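4.2 Connecting the Halero controller to your network

The Halero controller needs a wired connection for first-time setup. You can switch to Wi-Fi later (see section 4.5).

Before you start, you need a free port on your router or network switch and a network cable no longer than 30 meters.

1. Turn off the controller using the rear switch.
2. Plug one end of the cable into the port marked LAN. Push until it clicks.
3. Plug the other end into the router or switch.
4. Turn on the controller. The status light blinks amber while it starts up.
5. Wait 5 minutes. Do not press Reset during this time.
6. When the light turns solid green, open the Halero app and tap Add Controller.

Note: The LAN port runs at up to 1000 Mbps. Slower switches also work.

Caution: Do not run the cable next to power lines or under carpet. Do not connect the LAN port to a telephone jack.

Network equipment and cable plugs
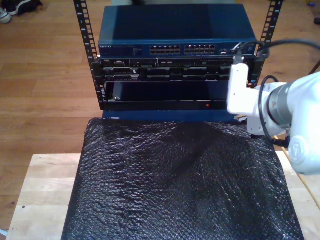
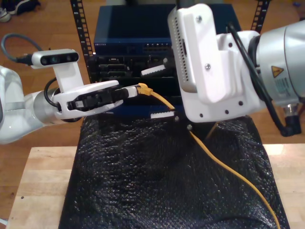
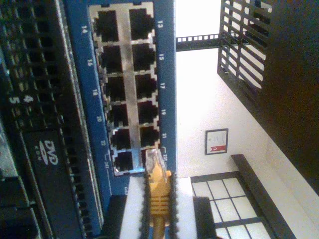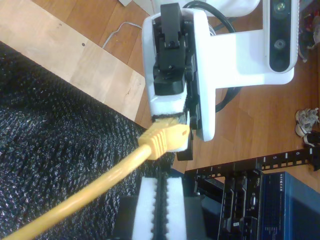 7. Enter the eight-character code from the label on the bottom of the controller.
8. Choose a name for the controller and tap Save.

If the light stays amber, try a different port, then a different cable. If it turns red, the controller has no network address. Restart the router and repeat from step 4.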